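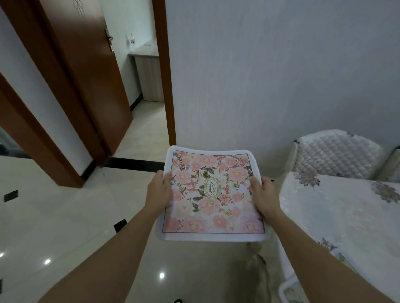
Photo: Stomside

Home Recipes House Garden About Contact

Giving Up on the Big Kitchen Table, and Then Not

Tue 20 October
Posted by the author of Stomside

We ate dinner on the couch for most of last winter. I am not proud of it but I am not very sorry either. The dining table had turned into the place where mail went, then tax papers, then a sewing machine I was going to take in for repair. By February you could not have put a plate on it.

In September I decided we would eat at the table again, every weeknight. I want to write down how that went, as a few people asked after my last post.

The first job was clearing it. I put everything in two boxes and gave myself 10 days to deal with them. One box is done. The other is in the closet and I will get to it.

The second job was moving dinner. We used to eat at whatever time each person got hungry, which could be five or could be nine. I picked 6:30 and stuck with it. My son has practice on Wednesdays and comes in late, so on Wednesdays we have soup or chili that can sit on the stove. The Lombardi cookbook my sister gave me has a bean soup that holds well for hours. I use half the garlic it calls for.

Phones stay in the kitchen. I expected a fight over this and got a small one, mostly from my husband, who likes to check scores.

I did spend some money. I had set aside $300 for the whole thing and spent less. Most of it went to a lamp from Pavard, the secondhand place on the county road. The old ceiling light was too bright and made everyone look tired. The lamp sits on the sideboard and has a plain shade. I also had two chairs reglued. They had been wobbling for years and we all knew which ones to avoid.
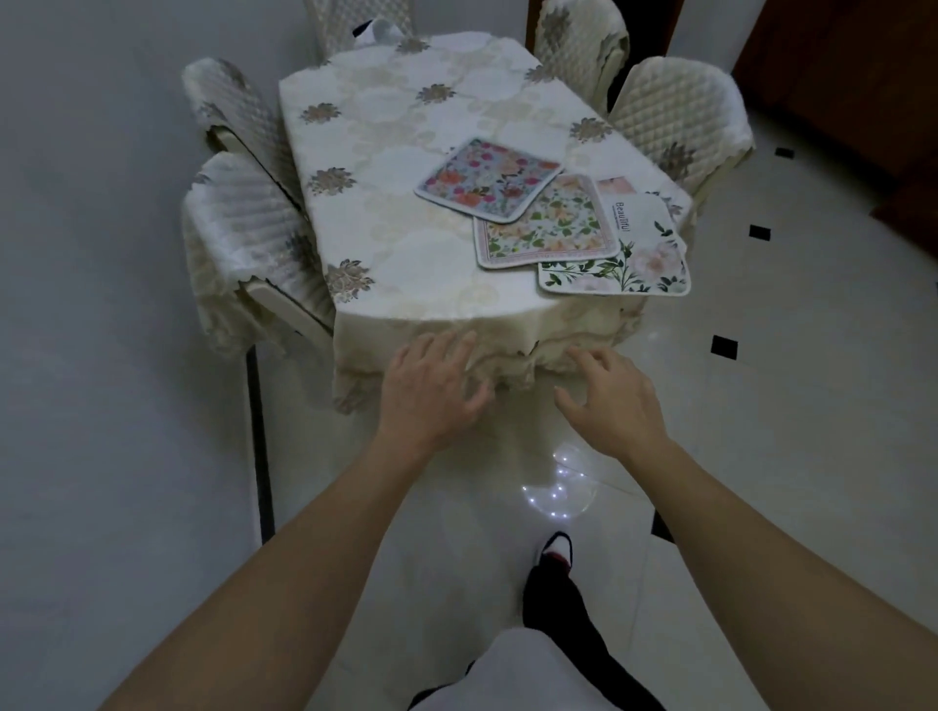 Cream cloth, placemats on the right.

Then there is the question of what to cook. I keep a list on the fridge with two columns, things everyone will eat and things three out of four will eat. The first column is short. Tacos, roast chicken, the bean soup, pancakes. I make something from the second column twice a week and whoever objects can have toast. So far toast has been chosen more often than I would like -- mainly on fish nights.

I buy rice and lentils at Umida now, in the big bags. It is a longer drive but I only go once a month, and the woman at the register told me to rinse the red lentils more than I had been doing. She was right about that. They foam a lot less.

We have missed some nights. There was a stretch at the start of this month when everybody had a cold and we went back to the couch with crackers. I let it go. The next Monday I set the table at six and people came and sat down.

Conversation is uneven. Some nights it is a full report on the school bus and some nights it is chewing. My daughter has started bringing her library book and I have not decided what I think about that.

Next week I want to try the Lombardi potato bake. It needs a deeper dish than the one I have, so I may have to borrow one.

Get new posts by email. Enter your address to subscribe to the Stomside newsletter. You can unsubscribe at any time.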